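## 4. Public Demonstration

### 4.1 Setting and Procedure

The demonstration formed part of the January open day and ran for 3 hours in the main laboratory. Visitors entered in groups, were given a short safety talk by Okafor, and then moved to the manipulation table, where Troncoso acted as operator and Usuga kept the log. The controller was the version described in Section 3, with no changes to the grasp scoring weights. We refer to the full system as Clastirov and to the planning layer alone as Ukov.

The task, called Diner in our internal test set, asks the arm to pick a named grocery item from the table and hand it over to a marked zone. It was chosen over the assembly tasks for two reasons. A visitor can judge the result without any training, and the items are cheap enough to replace when the packaging fails. Requests were spoken by the visitor and typed in by the operator, so speech recognition plays no part in the results below.

A total of 174 visitors signed the entry sheet. Of these, 16 agreed to take part as requesters, which involved choosing an item and, after the trial, filling out a one-page form. The remaining visitors watched from behind the floor line. Requesters were free to stop a trial at any time by raising a hand; the operator held the stop switch throughout.

### 4.2 Grasping of Flexible Packaging

Flexible packages were the main source of difficulty in the earlier bench tests, and we expected the same on the open day. The grasp planner assumes that the outer surface of an item moves with its contents. This holds for boxes and cans. It holds poorly for film wrappers, where the gripper may close on a fold of plastic while the contents remain free to shift. 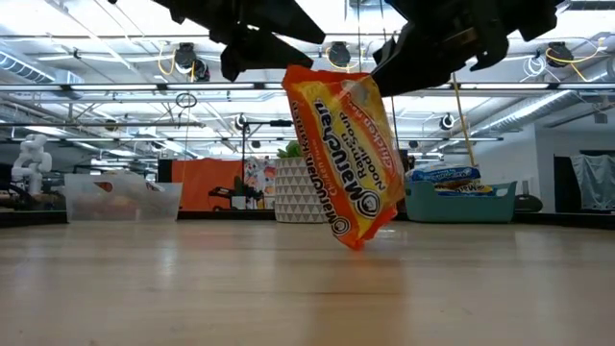

**Figure 6.** Gripper holding a packet of instant ramen near one corner, with the lower corner of the packet above the tabletop.

Corner grasps are a compromise in the present planner. They leave most of the package outside the fingers, and the item is then free to turn about the contact point under its own weight. The planner accepts them when the center of the package scores low on surface quality, as it often does with glossy film. In Figure 6 the packet hangs at a tilt, with its printing sideways and upside down, and the crinkled plastic reflects the overhead lights across its upper portion. Both features matter to the perception stage. Glare removes texture that the tracker relies on, and a large rotation away from the stored view lowers the match score for the label, even when lettering as large as the brand name is in plain view.

To limit the effect of rotation, Ukov does not use the label to confirm the item after lift. It compares the color layout of the package against the stored model and accepts the match if the score stays above a fixed threshold. Henríquez proposed this check after the bench tests - it is crude, but it runs at the full rate of the camera and needs no additional training data.

### 4.3 Logging

The system wrote 2,902 state records during the session. Each record holds the joint positions, the finger opening, the commanded speed, and the current match score. Camera data were stored separately and aligned by time stamp. We removed no records before analysis. Pauses requested by the operator are marked in the log and are excluded only from the timing results.

### 4.4 Limits of the Demonstration

An open day is a weak experimental setting. Requesters were volunteers with an interest in the subject, they could see earlier trials, and several asked for an item they had already watched the arm handle. Item choice was therefore not random, and the trials should not be read as independent samples. Lighting was left as found in the laboratory; Haworth's follow-up tests with diffuse lamps, carried out at the Figueroa site, are reported in Section 5.

The forms are used here only to identify points for redesign. The most common written comment concerned the pause between lift and transfer, which requesters took for a fault. The pause is the match check described above. A status light is being added to the operator panel and will face the requester in future sessions.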